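Home Guides Hand-held units Downloads Contact

Section 4. Rules for fruit work with two hand-held grippers

Written by Idun Moen, checked by Bendik Westerberg
Last change: Wed 9 October
3 comments Share

This section is valid for the Nustwood set-up kit and for all sites that record for Grinow. Please read section 3 (cleaning of the pads) before you start.

4.1 Preparing the table

1. Cover the table with a cloth and pull it flat. A pattern on the cloth is allowed.
2. Put one plate on the cloth. Leave free space on one side of it for the loose fruit.
3. Choose fruit of different size and color. Do not use fruit which is cut or leaking.
4. Objects of the household may stay behind the table. Cables must not cross the working area.

Note: Fruit used in a session is not food any more. Put it in the marked bin of the site. The Eide site follows its own waste rule, see sheet 207.

4.2 Picking and placing

1. Hold one gripper in each hand and open the fingers before you come near to the fruit.
2. Bring the two pads to opposite sides of the fruit, at the widest place.
3. Close slowly until both pads touch. Stop there. Do not squeeze more to be sure.
4. Lift straight up, without dragging on the plate.
5. Lower the fruit until it rests, then open the fingers fully and move back.
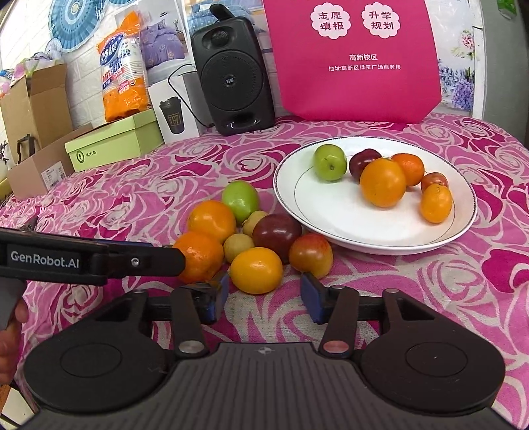 Fruit and blue-padded fingers at the table.

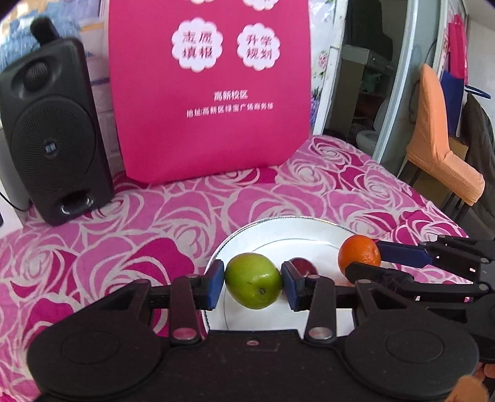

Caution: Small fruit can jump out when the pads hold it above the middle. Start again from step 1 and do not try to catch it with the free gripper.

Caution: Keep your own fingers behind the linkage arms at all times. The joints can pinch the skin also when the movement is slow.

4.3 When two grippers work close together

1. Only one gripper moves over another at a time. The lower one waits.
2. Never pull the same fruit from two sides.
3. If the arms touch each other, stop both, open both, and check the pins and screws before you continue.

4.4 Limits and records

The heaviest fruit allowed is 700 grams. Change the pads after 2000 closings, or earlier if the surface is torn. Write every change in the Laltden log with your initials. Damaged fruit is also written there, with the number of the session. The form was made shorter in April, so please throw away the old paper copies.

Continue to section 5, Storing the grippers.

Previous Next Back to contents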